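Week 4 notes: Folding knits, and the T-shirt in particular

OK, so this week we finally get to T-shirts. I know a few of you signed up for Garment Care thinking we'd start here, and I made you do pillowcases and tea towels for three weeks first. Sorry! But you'll see the same moves coming back, only now with sleeves in the way.

Please read these before lab and bring one clean short-sleeved shirt, adult size, nothing you'd be sad to see stretched. If you forget, there's a bin of spares by the door.

First, the surface. I like brown paper taped down flat. It has just enough grip that a knit stays put when you let go of it, where a slick tabletop lets the shirt creep back toward you (very annoying with jersey). Blue tape lines give you something straight to check a hem against. You don't need to fill the whole box or line up with it perfectly - pick one line and stay loyal to it.
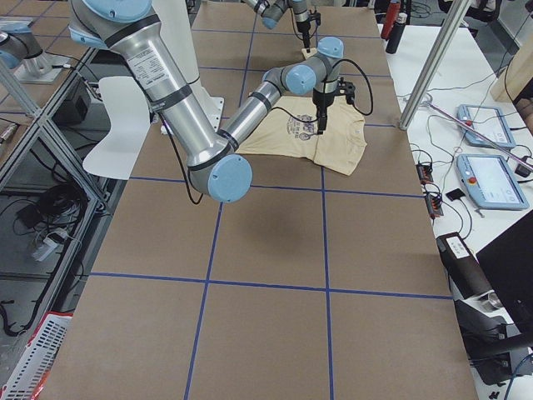 Veronica Pascu
Instructor, Garment Care and Textile Handling

A shirt with its fabric all bunched up, like the beige one with the purple print, is where most of us really begin. Folding diagrams love to start with a perfectly flat shirt, and I think that skips the hardest part. So for the first half of lab we'll only do flattening. No folding at all!

How I do it: find the two shoulder seams and pinch one in each hand. Lift, let the body hang for a second, then lay it down hem first, walking your hands away from you. Sleeves come last. Pull each one out from the cuff and smooth toward the side seam with the flat of your hand. If you tug at the middle of the chest you'll just move the wrinkle somewhere else, and if there's a print, tugging isn't great for it either.

Then the fold. Front side down, bring one side in to the middle of the back, turn the sleeve back on itself, and repeat on the other side. Bottom up to just short of the collar, then in half again. Flip it over. The print should end up facing you, more or less centered, and if it's off to one side your first two folds were different widths (mine usually are before coffee).

For your logs: write down the fabric, which step gave you trouble, and how many tries before you were happy. Areeba Warraich asked if a sketch is OK instead of a paragraph. Yes, please, I love sketches.

Logs are due at the start of next lab. Bring the same shirt again, unfolded.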